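Print this page | E-mail this page
Shares: 20 | Comments: 0

Robot Software, Unit 6: Cameras, Frames and the Approach Phase
Notes by Pushpa Mittal. Lab sheet by Sena Nyarko.

Read these notes before the lab session. They assume you have finished Unit 5 and have the Gevavent simulator running on your own account. If the simulator does not start, fix that first. The lab machines in the Malhotra building have a working install, and you can copy the settings folder from there.

1. What the approach phase is

We split a contact task into approach, contact, action and retreat. Approach starts when the arm leaves its rest pose and ends when the fingers are close enough that the next small motion could touch something. Most of the bugs students bring to office hours are in approach, even when they show up later as a bad grasp or a door that will not open.

During approach the controller needs three things: the pose of the target, the pose of the gripper, and a path between them that does not pass through anything. In simulation you can read all three straight from the state. On a real machine you get the gripper pose from the joint encoders and everything else from cameras. For this unit you may read the simulator state for debugging only. Code you hand in must work from the camera images and the joint positions.

2. Frames

Every pose is written relative to some frame. We use four in this course: world, base, wrist and camera. Write the frame in the variable name. A pose called target_pose will be marked down; target_in_base is fine.

A camera fixed to the body keeps the same pose relative to the base, so you calibrate it once. A camera on the wrist moves with the hand, so its pose in the base frame has to be worked out again at each step from the joint positions. If you use joint positions from one step and an image from the next, the target will seem to slide while the arm is moving and then settle when it stops. That symptom almost always means a timing problem. Check the time stamps before you change any gains.

The order of the transforms matters. To get a target from the wrist camera into the base frame:

target_in_base = base_from_wrist * wrist_from_camera * target_in_camera

Read it from right to left. The names should match up at each join. If they don't, the line is wrong.

3. Wide view and close view

A wide view is good for deciding which arm to use and for finding large surfaces. It is poor for the last part of the motion, where a few pixels of error can be larger than the gap between the fingers. A close view has the opposite problem. It gives you plenty of pixels on the surface in front of the finger, but it may show so little of the object that a detector cannot say what the object is.

The usual answer is to hand over between views. Run detection in the wide view, move to a pre-contact pose, then switch to local tracking in the close view. The Stultness code base does this with a single flag in the planner. You will write your own version, with two rules:

- The handover happens once per attempt. Do not switch back and forth.
- If the tracker loses its features for 30 steps in a row, stop the arm and report failure.

The second rule is there for your own good. An arm that carries on with a stale target will push into the door, and the contact solver does strange things after that.

4. Features on flat surfaces

A refrigerator door is a hard case for a feature tracker. Large parts of it are one color with soft shading. A corner detector will find almost nothing there and will then fasten on to whatever it can - a photo, a sticker, the edge of the door. These are useful as long as they are fixed to the surface you care about.

Be careful with edges in rendered images. Where anti-aliasing is low or a shadow map is coarse, a straight edge or shadow line comes out as a row of small teeth. Each tooth is a strong corner, and the row can shift from one step to the next as the camera moves. A tracker that scores features only on contrast will choose the teeth over the real marks. Mask them, or require a feature to survive several steps before you use it.

Shadows of the arm are the other trap. They move with the arm, so features on them agree nicely with each other and disagree with the object.

The two views below come from the refrigerator setup used in the lab, one close and one wide. 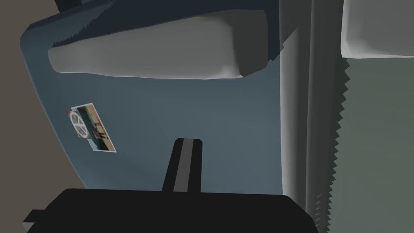
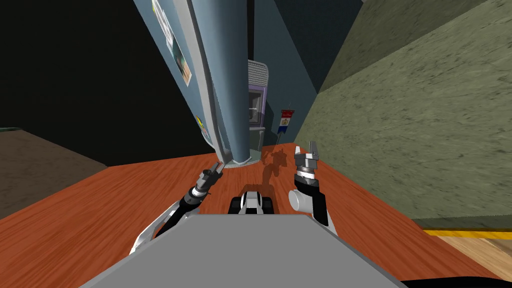 5. Lab task

Start from the file approach_start in the Faredside folder. Run the planner with the default settings and save the log. A full run is 189 steps. Then do the following, in this order.

a) Plot the target position in the base frame against step number. Use one line for each axis.
b) Delay the joint positions by one step and plot again on the same axes.
c) Turn on the edge mask and compare the number of features kept at step 94 with and without it.
d) Add the handover and the failure rule from section 3.

Hand in the plots, your handover code and half a page of text. The text should say which features your tracker used after handover and how you know they were on the door. Screenshots are welcome but do not replace the plots.

Work in pairs if you like, but each person submits their own code. Late work follows the policy on the course page. Next unit: contact forces and when to stop pushing.

Contact: Robot Software course office, Malhotra building | Copyright 2019 | Back to top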